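We got to the Petine pressing plant at ten on a Friday, eleven of us squeezed into two cars, and the smell hit us in the parking lot – warm vinyl, a bit like a new shower curtain. I'd wanted to see this place ever since Jivetti put out their second record, the one two radio stations refused to play, because every copy I own has "Petine" scratched into the run-out.

Our guide, Mr. Theodorakopoulos, started us in the cutting room and let us stay far longer than planned (thank you!). He played us the lacquer for the new Prendance album, and we all stood there grinning at the hi-hats. Then it was on to the presses, 6 of them, hissing and thumping so loudly that he mostly pointed. They were working through an order of 1,000 copies for a hip-hop label, with the lyrics printed in full on the sleeve, swear words and all.

The archive upstairs was my favorite part, with over 231 test pressings in plain white jackets, and I could have stayed until dark.

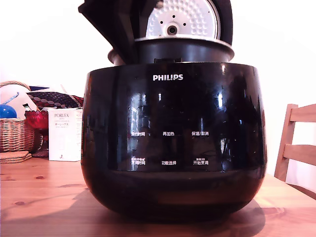

Words and photo: Areti Lambrakis
Filed under: Visits, Vinyl

We finished up in the plant shop, where I bought the Jivetti single I'd been missing and a slipmat I didn't need. Tours run again in November, and you have to call ahead. Wear closed shoes, and bring a sweater for the archive – it's chilly up there.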